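Subject: Re: [tanui-members] Bench covers and the February room schedule
Date: November 29, 2021

The Tanui office has reviewed the requests for shared work rooms. Members at Pastow keep their present hours through February. Room 254 remains open to all groups – booking is still required.

Tables are to stay covered with plastic sheeting, blue or clear.

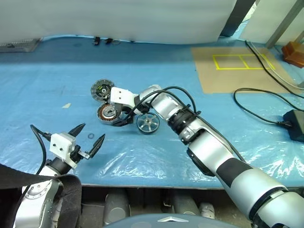
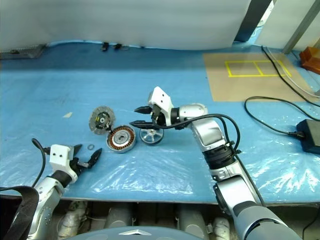

Surkard wrote:
> Could the office confirm whether evening bookings carry over, or must each group apply again? We hold 19 of them.

Evening bookings do not carry over. Please send a new form to the Pinik desk, extension 332, and list each booking on its own line.

Tanui Rooms Office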